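Do you really need a shelf for your bowls?

Every August the same advice comes round: clear the table, put up a little open shelf, stand your nicest crockery on it and watch the kitchen sort itself out. I have my doubts.

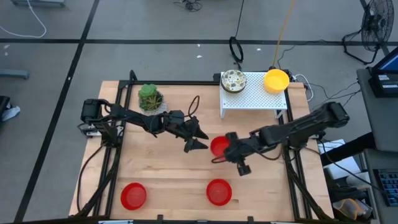
Teresa Chmielewska wrote in to say that her bowls went on to an open shelf two years ago and she has washed them more often for dust than for soup. She would go back to a cupboard tomorrow, she added, if she hadn't given the cupboard away.

I am inclined to believe her. The trouble with open storage is that it looks best with hardly anything on it. A speckled ceramic bowl next to a yellow one on a white perforated shelf is very pleasant, I'll grant that. But most of us own a good deal more than a pair of bowls, and the red ones still have to live somewhere. In practice they live on the table. They get used at breakfast, they get rinsed, and they go back to wherever there was a gap.

Fornent, the homeware shop on the corner, will sell you a small perforated shelf for 14 pounds and tell you that the holes let the air through. So they do. They also let the crumbs through, and whatever is underneath gets them. I asked whether the paint would stand up to a wet bowl being put down on it every evening and was told it was "kitchen grade", a phrase I have yet to see on a label.

The other half of the advice is to group by colour. Red with red, white with white. I tried this for 3 weeks at home and gave up, mostly over stacking. My bowls that match in colour do not all match in width, and a wide one perched on a narrow one is an accident waiting for an elbow. Group by size and you can stack. Group by colour and you have a display. If your bowls happen to be a proper set, same shape and same red, you can do both at once, but then you hardly needed the advice.

And then there is the plant. Somebody always wants a plant. A succulent in a small pale pot is the least bad choice, as it won't drop leaves in the porridge, but it should stay at the back of the table, and it should not be given a shelf place that a bowl could have. Mine sits on a saucer. Before the saucer I had a ring on the wood, and the ring is still there – I have tried the lemon juice, the mayonnaise and the walnut trick, and I can report that I now have a ring that smells faintly of salad.

On the subject of wood, several of you have asked about pale butcher-block tops, the kind with the glued strips showing. I like them. I don't believe the claims made for them. The Krasniqi leaflet that came through our doors promises a surface that "looks after itself", and further down asks you to oil it regularly. Those two things can't both be so. Veltby's oil is the dearer one at the market and I couldn't tell it from the cheaper tin once it had soaked in. Wipe up water when you see it, keep the wet bowls on a cloth, and don't let anyone talk you into a monthly kit.

What I would do, for what it's worth: keep out the bowls you use every day, stacked, at one end of the table. Put the rest behind a door. If you have a shelf already, use it for the awkward piece that won't stack with anything. Leave the middle of the table alone, because that is where people want to put things down.

Bukska Lane readers who have had an open shelf for longer than Teresa and still like it are welcome to write and put me right. Please say how often you dust.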